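Town library starts sorting 3,451 keys, one stubborn ring at a time

DUVAVBY, 2025-06-03 — The Surnadero Tool and Key Library has begun working through the keys it has agreed to look after over the years, a collection that at last reckoning came to 3,451 and which, until January, lived in a steel cabinet whose own key was inside it.

The cabinet was opened that month by a locksmith from Jääskeläinen, the hardware shop on the canal side, who charged the library for a callout and left behind a leaflet on key management. The leaflet is now pinned above the sorting bench.

The library lends ladders, wallpaper steamers and a cement mixer to anyone in Duvavby with a membership card. Keys were a sideline. Members were invited to leave a spare for the house, the shed or the bicycle lock, on the understanding that it could be collected on the day it was needed. Members took to the idea with enthusiasm. They brought front door keys, piano keys (the kind that lock the lid), keys to cars sold long ago and at least one that opens a cemetery gate in another county.

What they did not always bring was a label. The original register was kept in pencil and runs to 7 notebooks. The third is missing and the fifth got damp. Entries in the surviving volumes include "Back door, the green one" and "For my sister, she knows."

Under the new arrangement, each key comes off whatever it arrived on and goes onto a single split ring with a colored plastic tag. Yellow is for buildings. Blue is for anything with wheels, a category that has been stretched to cover boats. The tags come from Dolto, a mail-order supplier, in bags of 1,000, and the library reports that the bag of yellow ones is going down much faster than the bag of blue.

The slow part is the split ring. Anyone who has tried to open one with a thumbnail will know the sound a thumbnail makes. The library's first weeks of sorting were done by hand, and the first aid box was refilled twice. A butter knife was tried, then a staple remover, which worked nicely on small rings and did nothing for large ones except change their shape.

Long-nose pliers have since become the tool of choice at the bench. They were already in the lending stock, in a drawer marked Electrical, and have been withdrawn from loan for the duration, to the displeasure of a member who had them reserved.

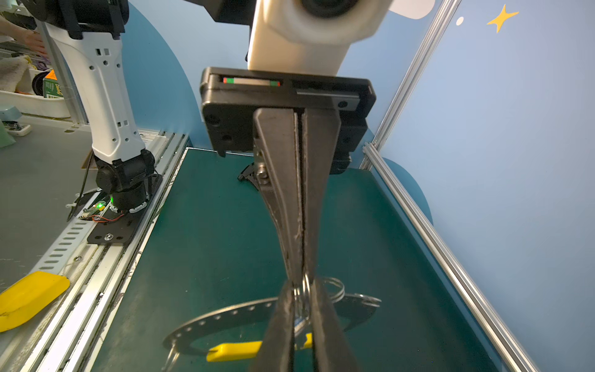

The library's printed instructions for the job fill half a page and read like something written after an argument. Work over the green mat. Hold the ring by its edge and leave the tag alone. Do not start a second ring until the first is closed. Do not put a key in your pocket "just for a second." Anything attached to a key that is not a key goes in the tray at the end of the bench, to be returned with it.

That tray has turned into the more interesting half of the project. Straps, fobs, bottle openers and short lengths of chain have come off the rings, along with a whistle, a brass number 5 and a plastic fish with a bite taken out of it. Members are fonder of these than of the keys. One household, told its spare had been found after years in the cabinet, asked only whether the fish was with it.

The mat was a late addition. Sorting started on bare tabletop, where a dropped key would bounce once and head for the floor, and the floor at Surnadero has gaps between its boards. A board was lifted in the spring to recover a padlock key and gave up four others, a quantity of pencil shavings and a library card from the previous tenant, a dance school. No claim has been made on the card.

Progress is described in the library's monthly notice to members as "steady," a word it has also used about the roof. The plan is to finish the yellow tags by the autumn and then see how everyone feels. Keys that cannot be matched to a register entry will be held for a year and laid out at an open evening, where members may try to recognize their own. Taking a key home to see whether it fits will not be allowed, a rule added after the matter was raised by a member who lives on a street where all the front doors came from the same builder.

The colors have already caused some trouble. A blue tag was issued for a caravan that has stood in the same garden so long its wheels have been removed, and its owner has asked for yellow. The library's position is that it had wheels when the key was deposited. The owner's position is that there is a flower bed through the middle of it. Both tags have been written out, pending a decision.

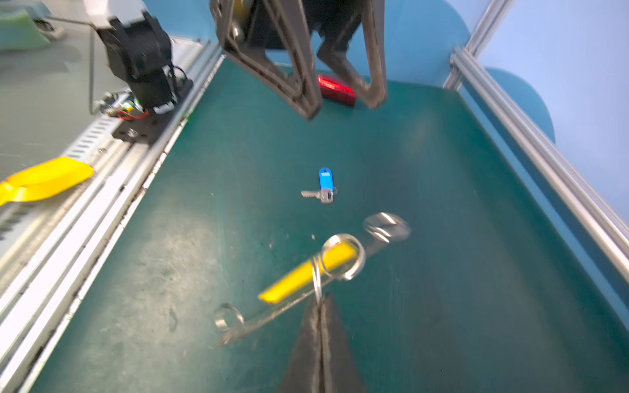 Blue for wheels, yellow for buildings: keys on the green work surface at the Surnadero library.

There is also the question of what gets written on the tags. The library settled early on a plain number matched to a new register, so that a lost key would not come with directions to the house it opens. A suggestion that members choose their own code word was tested on a small group and dropped when almost everyone chose the name of their dog. Two of the dogs had the same name.

The new register is a spreadsheet with a printed copy. The printed copy is kept in the cabinet. The cabinet now has three keys: one at the front desk, one at Jääskeläinen and one deposited at the library in the next town, which has a key scheme of its own and is understood to be working through a backlog.

Members who want a spare returned are asked to bring their card and, where possible, some idea of what the key looks like. "Silver" has been received as a description many times and is not considered enough. A photo of the lock is useful. Bringing the lock itself is discouraged, though it has been done, with part of the door.

New deposits are suspended until the sorting is finished. People have gone on making them anyway, mostly through the letterbox and mostly in envelopes with nothing written on the outside. These are being put in a shoebox beside the bench, which the notice to members asks them to stop filling. A second shoebox has been found in case they don't.

The open evening for unmatched keys will be announced once there is a date. Tea will be provided, and the cement mixer is available for loan as usual.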